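Zurthorpe students enter two-arm kitchen cell in Latholm student robotics challenge

ZURTHORPE, February. The robotics club at Zurthorpe Technical College has entered a two-arm cell, named Sani, in the food handling class of the Latholm student challenge. Entries in this class must use two arms over a shared work surface and place small items on a board without contact between the arms.

The club wrote its own motion planner for the cell. It reserves space on the table for one arm at a time and releases it when that arm has moved clear. In the current test series of 174 runs, each arm movement is logged and compared with the planned path.
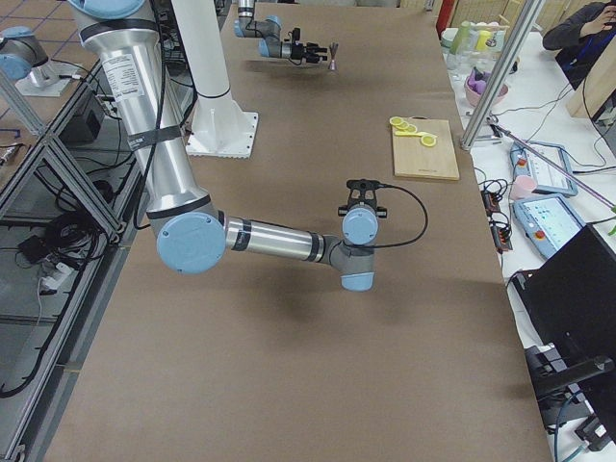
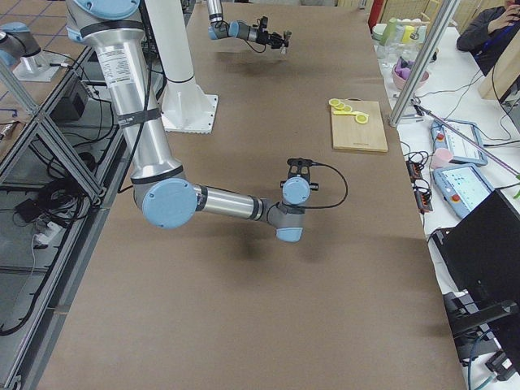

The Sani cell at Zurthorpe, with lemon slices on the cutting board.

"Most of our faults came from timing between the controllers," said Cuiping Xu, who leads the software group. "We now hold both arms until each has confirmed its position."

Bello Ugwu is responsible for gripper settings and Sombat Boonchu for the test log. The club is supervised by Gangadharan Arumugam, lecturer in control engineering.

The planner code and test log will be released to other student teams after the challenge.

Press contact: Uchenna Ekpo, Zurthorpe Technical College, extension 1663.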